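JUNTA LOCAL DE SEGURIDAD DE PIRAS
Acta de la sesión ordinaria de marzo

Lugar: sala de reuniones del centro cívico de Witen
Hora de inicio: 18:05
Asistentes: representación del Ayuntamiento, Policía Local, asociación vecinal de Witen, asociación de comerciantes de la calle Clolent y servicio municipal de mediación.
Excusa su ausencia el instituto Kaltach.

1. Aprobación del acta anterior
Se aprueba con una corrección en el punto 3: donde decía "hurtos en vivienda" debe decir "hurtos en trastero".

2. Informe de la Policía Local
Se da cuenta de 372 avisos atendidos en el trimestre. La mayor parte corresponde a ruidos y molestias en la vía pública. Los robos en interior de vehículo se concentran en el aparcamiento de Witen, sobre todo de madrugada. Hay dos personas investigadas por estos hechos y el asunto está en el juzgado, por lo que no se facilitan más datos.

La asociación vecinal pide que se avise a los residentes cuando se recuperen objetos. La Policía Local responde que los efectos sin identificar pueden reclamarse en la jefatura, con la denuncia y algún justificante de propiedad. 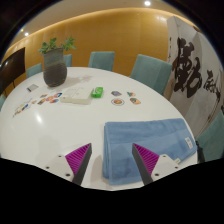

Página 5

3. Pintadas y daños en la calle Clolent
Los comerciantes entregan una relación de persianas y escaparates dañados. El coste medio de limpieza por local es de casi 400 euros. Solicitan que el Ayuntamiento asuma una parte. Se contesta que este año no hay partida para ello y que se estudiará en el próximo presupuesto. Se recuerda que sin denuncia no se puede reclamar a los autores aunque sean identificados.

4. Iluminación del paso inferior
Siguen sin funcionar varias luminarias. La empresa de mantenimiento ha comunicado que espera material. La asociación vecinal deja constancia de que ya lo pidió en las dos sesiones anteriores. Se acuerda enviar un requerimiento por escrito.

5. Campaña contra las estafas telefónicas
Se imprimirán 500 folletos, que se repartirán en el centro de salud, la biblioteca y el mercado. El texto incluirá el teléfono de la jefatura y la indicación de no dar claves bancarias en ninguna llamada. El servicio de mediación se ofrece a dar una charla para personas mayores en abril. Queda pendiente fijar el horario.

6. Ruegos y preguntas
Se pregunta por la fecha de la charla en el instituto Kaltach sobre menores y consumo de drogas. Se consultará al centro.
Se pide revisar el cierre de la verja del parque, que aparece abierta algunas noches.

Sin más asuntos, se levanta la sesión a las 19:40. La próxima se celebrará en junio, en el mismo lugar.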